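피토(Peto) 마을 구술 기록 및 사투리 수집 사업 중간 보고

받는 분: 브륄로게이트(Brulotgate) 지역문화기금 담당 Gordon Girard 님
작성: Yaowalak Chuensuk (사업 책임)
보고 범위: 3월부터 9월까지

안녕하십니까. 지난번 보고서를 드린 다음에 진행된 일을 정리하여 보내 드립니다. 저는 한국어가 모국어가 아니기 때문에 표현이 조금 딱딱한 곳이 있을 수 있습니다. 뜻이 분명하지 않은 부분은 표시해서 돌려보내 주시면 다시 쓰겠습니다. 예산표는 별첨으로 드렸고, 이 글에서는 예산표만으로는 알기 어려운 내용을 중심으로 적었습니다.

1. 녹음 현황

9월 말까지 어르신들과의 대화를 모두 797건 녹음하였습니다. 신청서에 적은 목표는 874건이었으므로 77건이 모자랍니다. 모자라는 녹음은 대부분 강 건너 윗마을의 것입니다. 4월에 다리 보수 공사가 시작되어 버스가 한 달 넘게 다니지 않았고, 그 기간에 잡아 두었던 방문을 여름으로 옮겼습니다. 그런데 여름에는 고추 따는 일과 겹쳐서 낮에 집에 계시는 분이 거의 없었습니다. 저녁 7시 이후에 다시 찾아갔지만 피곤하다고 하시는 분이 많아 녹음이 짧게 끝난 경우가 있었습니다.

녹음 한 건의 길이는 고르지 않습니다. 짧은 것은 6분이고, 가장 긴 것은 세 시간이 넘습니다. 긴 녹음은 옛날 나루터에서 배를 부리던 분의 이야기인데, 처음 계획한 질문에서는 많이 벗어났습니다. 그래도 배와 물살에 관한 낱말이 많이 나와서 자르지 않고 그대로 보관하였습니다. 이 분의 녹음만 따로 들어 보고 싶으시면 열람본을 준비하겠습니다.

녹음 동의서는 모두 종이로 받았습니다. 글씨를 읽기 어려워하시는 분께는 면담자가 내용을 소리 내어 읽어 드리고, 대답하시는 목소리를 녹음 앞부분에 남겼습니다. 나중에 마음이 바뀌어 공개를 원하지 않는다고 하신 분이 네 분 계셨습니다. 그분들의 녹음은 총수에는 들어 있지만 공개 목록에서는 뺐습니다.

2. 전사와 낱말 카드

전사는 예정보다 느립니다. 797건 가운데 전사가 끝난 것은 절반이 조금 넘고, 두 번째 검토까지 마친 것은 그보다 훨씬 적습니다. 사투리를 표준어 철자에 맞추어 적을 것인지 소리 나는 대로 적을 것인지를 두고 의견이 나뉘었고, 5월에 기준을 한 번 바꾸었습니다. 그래서 그 전에 적은 것을 다시 고쳐야 했습니다. 이것은 제가 시작하기 전에 정해 두었어야 하는 일이었습니다. 지금은 윗줄에 소리 나는 대로, 아랫줄에 표준어로 적는 두 줄 방식을 쓰고 있습니다.

낱말 카드는 3295장을 만들었습니다. 같은 낱말이 여러 번 들어간 카드를 합치고 나면 숫자가 줄어들 것입니다. 합치는 일은 겨울에 하려고 합니다. 카드에는 낱말, 뜻, 말한 분의 마을과 나이대, 녹음 번호를 적습니다. 이름은 적지 않습니다. 처음에는 예문을 하나만 넣었는데, 검토하신 분들의 의견을 받아 두 개까지 넣을 수 있게 칸을 늘렸습니다.

특별히 많이 모인 것은 부엌일, 길쌈, 날씨에 관한 낱말입니다. 안개를 가리키는 말이 마을마다 달라서, 강에서 올라오는 안개와 산에서 내려오는 안개를 따로 부르는 곳도 있고 구별하지 않는 곳도 있습니다. 반대로 아이들 놀이에 관한 낱말은 생각보다 적게 모였습니다. 질문지에서 놀이가 맨 뒤에 있어서 그 차례가 되면 다들 지치셨던 것 같습니다. 하반기 질문지에서는 놀이를 앞쪽으로 옮겼습니다.
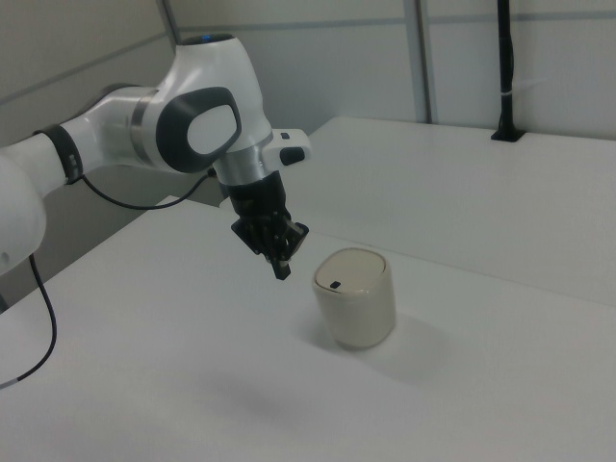 전사를 맡은 분은 현재 다섯 명입니다. 봄에는 일곱 명이었는데 한 분은 이사를 가셨고 한 분은 학업 때문에 그만두셨습니다. 새로 모집을 하였지만 이 지역 말을 알아들으면서 컴퓨터 입력이 익숙한 분을 찾기가 쉽지 않습니다. 7월에 지원하신 분 가운데 한 분은 말은 아주 잘 아시는데 자판을 치는 속도가 느려서, 입력 대신 검토를 부탁드렸습니다. 이 방식이 잘 맞아서 앞으로도 두 가지 일을 나누어 모집하려고 합니다.

3. 보관과 장비

녹음 파일은 시크더(Sikder) 자료실의 저장 장치와 외장 디스크 두 곳에 같이 보관합니다. 6월에 외장 디스크 하나가 읽히지 않는 일이 있었습니다. 저장 장치에 같은 파일이 있어서 잃어버린 녹음은 없었지만, 파일 이름을 다시 맞추는 데에 나흘이 걸렸습니다. 이 일 다음부터 매달 첫 주에 파일 수와 용량을 확인하고 기록부에 서명합니다.

녹음기는 네 대를 쓰고 있습니다. 바람 소리가 심하게 들어간 녹음이 있어서 마당에서 하는 면담에는 털 덮개를 꼭 씌우도록 하였습니다. 냉장고 소리도 문제였습니다. 면담하는 동안 냉장고를 꺼 달라고 부탁드렸다가 다시 켜는 것을 잊어버린 집이 한 곳 있었고, 그 댁에는 제가 직접 찾아가 사과드렸습니다. 지금은 끄지 않고 다른 방에서 녹음합니다.

4. 마을 듣기 모임

두 달에 한 번, 모은 녹음을 마을 분들과 같이 듣는 모임을 열었습니다. 지금까지 세 번 하였고, 모임에서 뜻을 바로잡은 낱말이 적지 않습니다. 예를 들어 저희가 키의 일종이라고 적었던 낱말이 아랫마을에서는 바구니를 가리키는 것으로 확인되어 카드를 둘로 나누었습니다. 오전 10시 모임에는 참석이 적었고 오후 2시 모임에는 자리가 모자랐습니다. 앞으로는 모두 오후에 하겠습니다.

트라이어사이드(Trirside) 초등학교에서도 연락이 와서, 학생들이 조부모님께 낱말을 여쭈어 보는 숙제를 같이 만들었습니다. 학생들이 적어 온 낱말은 1104개입니다. 녹음이 없기 때문에 위의 카드 수에는 넣지 않았고, 다음 면담에서 확인할 목록으로만 사용합니다. 맞춤법이 자유로운 것이 많지만 어른들이 저희에게는 말씀하지 않으신 낱말도 보입니다. 담임 선생님들께서 내년에도 계속하고 싶다고 하셨습니다.

5. 예산에 관하여

교통비는 계획보다 많이 썼고 인쇄비는 적게 썼습니다. 교통비가 늘어난 것은 버스가 다니지 않는 동안 차를 빌렸기 때문입니다. 인쇄비는 소책자 인쇄를 뒤로 미루어서 남아 있습니다. 두 항목 사이의 이동이 약정서에 적힌 한도 안에 있는지 확인해 주시기를 부탁드립니다. 제가 계산하기로는 한도 안에 있지만, 차량 임차를 교통비로 보는지 장비비로 보는지에 따라 달라질 수 있습니다. 영수증은 모두 스캔하여 별첨 3에 넣었습니다. 주유 영수증 한 장은 글자가 흐려져서 주유소에서 다시 받았습니다.

6. 남은 기간의 계획

먼저 윗마을 녹음을 채우겠습니다. 11월이 되면 밭일이 줄어들기 때문에 낮 시간 면담이 가능할 것으로 봅니다. 이미 열여섯 댁에서 와도 좋다는 대답을 받았습니다. 전사는 두 번째 검토를 먼저 하고, 새 전사는 낱말이 많이 나오는 녹음부터 하겠습니다. 모든 녹음의 전사를 기한 안에 끝내기는 어렵다고 생각합니다. 끝내지 못한 녹음에는 적어도 주제와 시간 표시가 있는 요약을 붙이겠습니다. 이것을 결과물로 인정해 주실 수 있는지 의견을 부탁드립니다.

소책자는 원고의 첫 두 장이 완성되었습니다. 제목은 아직 정하지 못하였습니다. 마을 분들은 사투리로 된 제목을 원하시고 인쇄를 맡은 곳에서는 표준어 제목을 권합니다. 다음 듣기 모임에서 여쭈어 보고 정하겠습니다.

현장 방문을 원하신다고 하셨는데, 11월 둘째 주가 좋습니다. 그때는 윗마을 면담이 있고 자료실도 문을 엽니다. 역에서 마을까지는 저희가 모시겠습니다. 편하신 날짜를 알려 주시면 어르신들께 미리 말씀드리겠습니다.

Yaowalak Chuensuk 드림

관련 글
피토 구술 기록 사업 첫 보고
면담자 안내서 고친 판
안개를 부르는 말들: 듣기 모임 기록
시크더 자료실 열람 시간 변경
전사 검토자 모집

이 사이트는 방문 통계를 위하여 쿠키를 사용합니다. 계속 이용하시면 쿠키 사용에 동의하시는 것으로 봅니다. 설정 변경 | 동의

문의: 피토 구술 기록 사업 사무실 | © 피토 구술 기록 사업 | 맨 위로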